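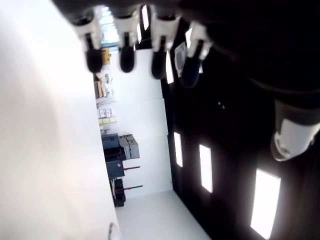
4. Setting Up the Hand for a Club Session

Read this section before the first session of the term and keep a copy at the table. It covers power-up, the finger check, the sleeve, and the grasp drill. Mounting the arm is in Section 3. Shutdown and storage are in Section 5.

Two members are needed for set-up. One is the operator and works the laptop. The other is the spotter and keeps a hand on the stop button whenever the motors are on. New members spot for at least two sessions before they operate. Adanech Woldemariam keeps the sign-off sheet.

CAUTION: The fingers are not strong enough to break anything of yours, but the arm behind them is. Stay out of reach of the arm whenever the status light is green.

4.1 Before you switch on

1. Sign in on the sheet by the door of Room 206. Write the time and both names.

2. Clear the tabletop. Drill objects stay in their bin until step 4 of section 4.4.

3. Wipe the tabletop with a dry cloth. Do not use the spray cleaner. It leaves a film, and objects slide on it.

4. Tie back long hair and take off lanyards, bracelets, and anything with a drawstring.

5. Look over the cable from the wrist to the arm. It should have one loose loop with no twist. If it is twisted, unplug it at the arm end, let it turn free, and plug it back in.

6. Press the stop button down. It has to be down before the power goes on.

Note: If the stop button turns without clicking, do not run the session. Tell Kirsty Rakena and tag the arm.

4.2 Power-up

1. Turn on the arm controller first, then the hand. The hand will not be found if the order is reversed.

2. Start the Damden panel on the laptop and choose "Club profile." The "Competition profile" has the speed limit removed and is locked outside the season.

3. Enter 1507 as the port. The panel sometimes fills in the port from the last session of another group, so check it every time.

4. Wait for all fingers to show as connected. The thumb is always last on the list.

5. The spotter calls "clear," then twists the stop button to release it. The operator answers "going live" and clicks Enable.

If a finger shows as missing after Enable, press the stop button, turn the hand off, count to 11, and turn it on again. Leave the arm controller on. If the same finger is missing a second time, write it in the log and go to Section 7, Faults.

4.3 Finger check

Do this every session, even if the hand ran well yesterday. The check is done with the palm above the table and the fingers pointing down. Leave enough room below for the fingers to open fully without touching the surface.

1. Click Open. Wait until the motors go quiet.

2. Move each finger alone with its slider, from open to half closed and back. Start at the far side from the thumb and work across.

3. Move the thumb last. It should pass in front of the fingers without rubbing on any of them.

4. Look at the black pads on the fingertips. Reject any pad with a split, a flat spot, or a lifted edge. Spares are in the small parts drawer.

5. Look at the white joints from the side and from below. A hair or a thread caught in the linkage will make that finger lag. Remove it with the plastic tweezers and only with the stop button down.

6. Compare what you see with the wrist camera view on the laptop. All four fingers and the thumb should be in view when the hand is open. If the thumb is missing from the view, the camera bracket has slipped and needs to be set again (Section 3.6).

Note: The room can look tipped on its side in the wrist view. The club does not rotate the image in software. Ibsa Tekleab tried it last February, and the delay it added was enough to make people overshoot. Get used to the tilted view during the finger check, while nothing is at stake.

Note: Ceiling lights show up very bright against a dark ceiling when the wrist is turned. Leave exposure on the fixed setting. On automatic, the fingertips go solid black and you cannot judge contact. 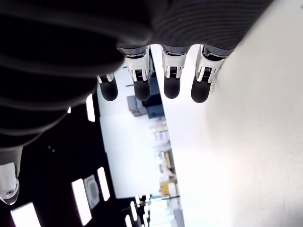
4.4 Sleeve and grasp drill

The grasp drill is run with the sleeve fitted, and a run without it is not entered in the log. Fit the sleeve with the motors off and the stop button down. Pull it on by the wide end and work the material back toward the forearm a little at a time. Extra length belongs in thick folds at the wrist, where the bands are stacked in the view above, and the finger joints should come out just below the ribbed edge. The smallest finger may sit partly under the sleeve, as it does there. If you cannot see any of its metal joint, pull the sleeve back until you can. After fitting, repeat steps 1 to 3 of the finger check.

1. Bring the hand over the table using the jog keys. Use the slow setting. Do not drag the arm by the sleeve.

2. Watch the table edge in the wrist view. It gives you a straight line to judge by, and the fingertips should be well inside it before you go down. A finger that comes down beside the edge can catch under it on the way up.

3. Lower the hand until the fingertips are a palm's width above the surface. Stop and save this as Home.

4. The spotter presses stop, places one object from the bin on the table, steps back, and calls "clear" again.

5. Release, re-enable, and run the Soft Close program. If the object tips, click Open and let it lie. Do not chase it with the arm.

6. Lift, hold, and lower. Log the result as held, slipped, or dropped.

7. Trade places after each full set of objects.

CAUTION: Never hand an object to the robot. All objects go on the table.

Soft foam pieces and the cardboard tubes are the best objects for a first set. Leave the Drolmont blocks for later in the term. Their corners are sharp enough to mark the fingertip pads, and Lemlem Alemneh orders new pads only once per term.

4.5 If the hand stalls

Press stop before you touch anything. Check the sleeve first. Most stalls in our log were a fold pinched at a joint. Ease the material out by hand, and do not force the finger open. If the sleeve is clear, turn the hand off and let it stand while you fill in the log, then start over from section 4.2.

Questions about this section go to Gunvor Wikström. Bring the log with you.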